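2023-04-06
Head camera comparison, bathroom sink task, Cemolville site

Two units on the bench this week, the Narko and the Jafri. Same mount, same controller board, both logging at 1,000 Hz on the IMU side. Question is which one we keep for hand tracking when the hands are close to the lens and the background is busy. The gripper retargeting is only as good as the fingertip positions we feed it, so I want this settled before touching the arm again.

Exposure locked for both. Auto exposure on the Narko hunts whenever a hand crosses white ceramic, and the Zudport controller stamps those frames late. With exposure locked the stamps are clean. Gain at 400 was too dark under the warm light, left it one step up and accepted the noise.

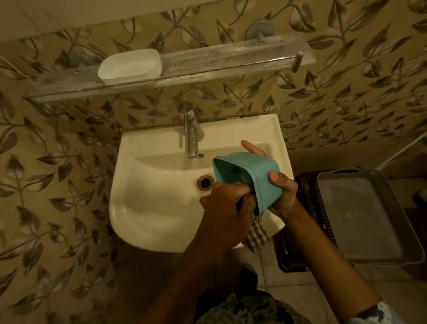 Rigid objects are the easy part. Container pose holds when the thumb is over the rim, drops when the opening turns away from the lens and the tracker only has one flat wall to work with. Thin tool handles are worse. The tracker picks up the handle, then merges it with the nearest finger, and the retargeted gripper closes too early in replay. Same fault on both cameras, so I'm calling it a model problem and leaving it out of the camera score.

Kept 982 frames per camera after throwing out the stamp errors. Replayed the fingertip tracks on the two-finger gripper, no load, speed at half. Jafri tracks are smoother at the wrist. Narko is better at the fingertips — less smear when the hand turns over. Neither one likes the leaf pattern on the wall. Feature points stick to it and drag the background estimate sideways for a few frames at a time. Masking the wall by hand fixed most of it, but that is not something I want to do for every clip.

Cloth is still the open item. Both hands pinch close together, the fingertips cover each other, and the left/right labels swap. Tried the 200 ms smoothing window. It hides the swap and adds lag, so no gain.

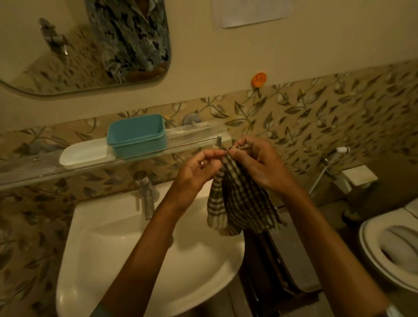 Two-hand pinch on the checkered cloth, fingertips meeting at the top edge.

Narko stays on the mount for now. Jafri goes back in its case with the long cable, label the cable this time.

To do:
Redo the lens calibration, the last one is from October and was done at a longer working distance.
Check whether the Zudport firmware can stamp at mid exposure.
Relabel the swapped frames before anyone trains on them.
Try the softer gripper pads for cloth replay — the hard ones slip.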